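The shop in Briltville

My aunt left me a grocery and I didn't believe in it. I had the letter from Duda & Trutik, the lawyers, and I had a key, and I drove 48 miles with both on the passenger seat, expecting a vacant lot.

There was a door. Past it was a room with pink plank walls, hardly bigger than a closet.

"It does all right in September," said the woman from next door, who had followed me in.

"Selling what?"

"Groceries."

I picked up a lemon. It weighed nothing. I put it back with the others and looked at her, and she looked at the bread.

"Who buys a toy lemon?" I said.

"People from Gelusus, mostly. They don't have a shop."

I asked to see the books. She brought me one, a school notebook, and on the last page someone had written 1,344 in blue pencil and underlined it. Dollars, days, lemons, it didn't say. My aunt had been a careful woman all her life and I didn't care for the underlining.
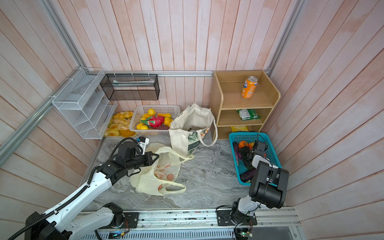
The stock at Briltville: rolls, fruit, an eggplant and a yellow bag.

"And the pumpkin?" I said.

"Somebody's coming back for that."

I said I doubted it. She pulled up a chair for me anyway and went to prop open the door.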